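The Dirkby Bus

Raquel got to the stop at Dirkby with her mother's coat over her arm and found a man already sitting on the bench. 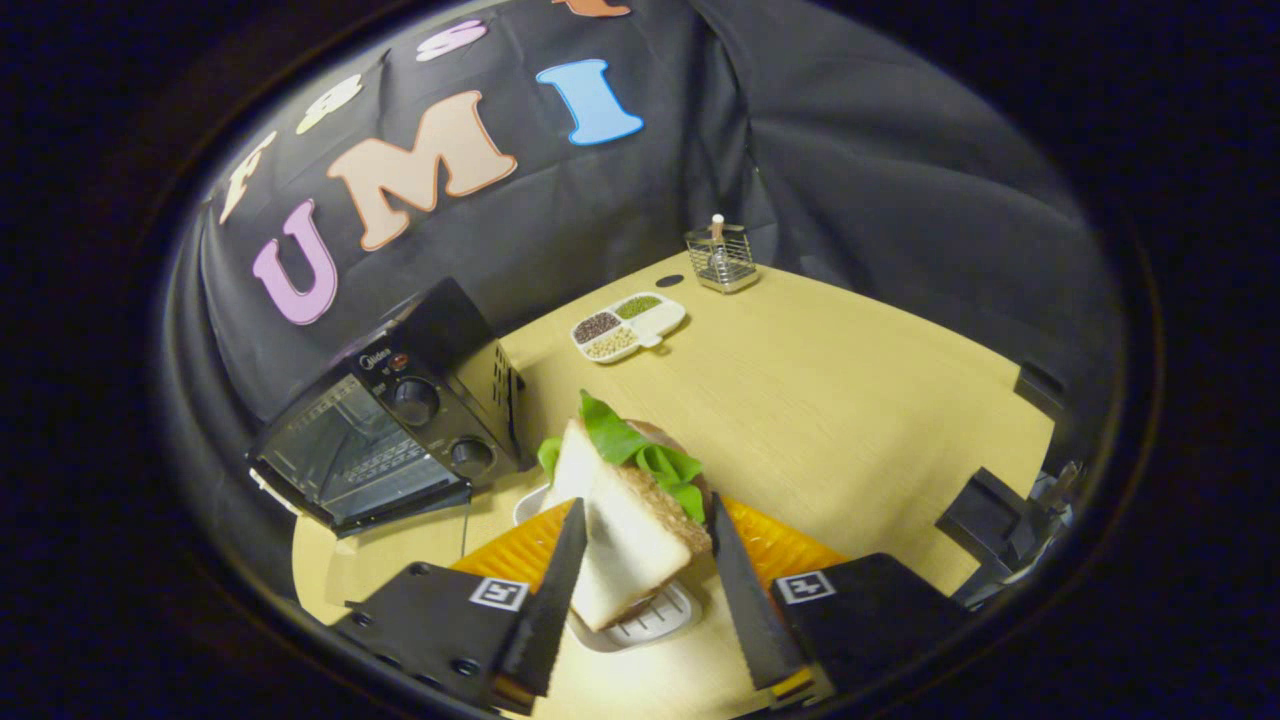

He moved his bag to make room. She stayed standing for a while, reading the timetable, and then sat down.

"It's gone," he said. "The 40. It went early."

"When's the next one?"

"Eight minutes past."

The coat was heavy and still smelled of the hall cupboard. Her brother had wanted it sent to the charity shop with the rest. She had said yes on the phone and then driven over on Tuesday morning and taken it off the hook. The car had failed on the way home, outside the garage, as it happened, and now the garage had it.

"Is that Blöndal?" the man said.

"Sorry?"

"The coat. They had a shop on Siritia Street. My father cut cloth for them."

She turned back the collar. The label was there, the stitching gone at one corner. She had never looked at it.

"He might have cut this, then," she said.

"He might. He was there 11 years." He didn't ask to touch it. After a minute she held out the sleeve and he took the cuff between his finger and thumb, turned it over and looked at the lining.

"Good seam," he said, and gave it back.

His name was Boyang Cai. He was going to the hospital to sit with his wife, who was having her hip done. Raquel told him her mother had died in June. He said he was sorry, and asked whether the coat fitted her.

"I haven't tried it."

The bus came round by the church with its lights on. She stood up and put one arm in, and he held the other sleeve while she found it. It was too long. She did up the buttons and got her fare out.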